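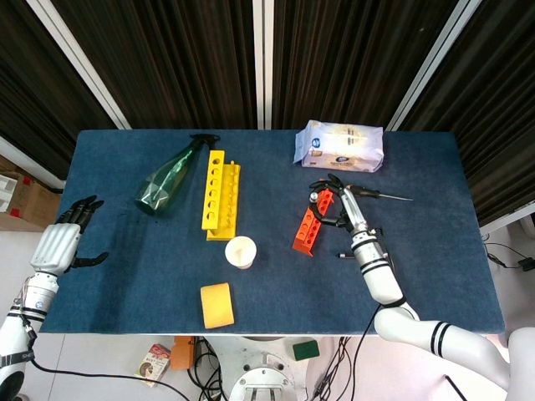 When should an operator stop an episode? As soon as a hand, an object or a cable leaves the area agreed on before recording, whether or not the task could still be finished.

4.2 Stop rules and table setup

We wrote the stop rules after a first round of 75 episodes at the Lakside lab, in which each operator had used their own judgment. Two operators watching the same episode often disagreed on whether it should have been cut. The rules now fit on one page and are read aloud at the start of each shift.

Figure 3. Tabletop work with two arms. The right hand holds an orange test tube rack at a tilt; a larger yellow rack stands farther back on the blue carpet.

Objects are placed by hand while both arms are held still. The operator then calls out "clear" and waits for the second person to repeat it. Arm speed is limited to 40 percent of the maximum for any task with racks, bottles or tools with a long shaft. A dropped object stays where it fell until the episode is closed -- reaching in during a run is the one violation that ends a shift.

The full set holds 1788 episodes, recorded at Lakside and at the Bataineh site under the same page of rules. Roughly 20 were removed in review, most of them for a missing call. We kept failed grasps and labeled them as failures.

The Jullon checklist, which we used as a starting point, asks for a written note after every stop. We dropped that for stops under a minute and kept it for the rest. The Skatex log format has a field for the reason, and operators choose from a fixed list. Free text is allowed only when no entry on the list fits.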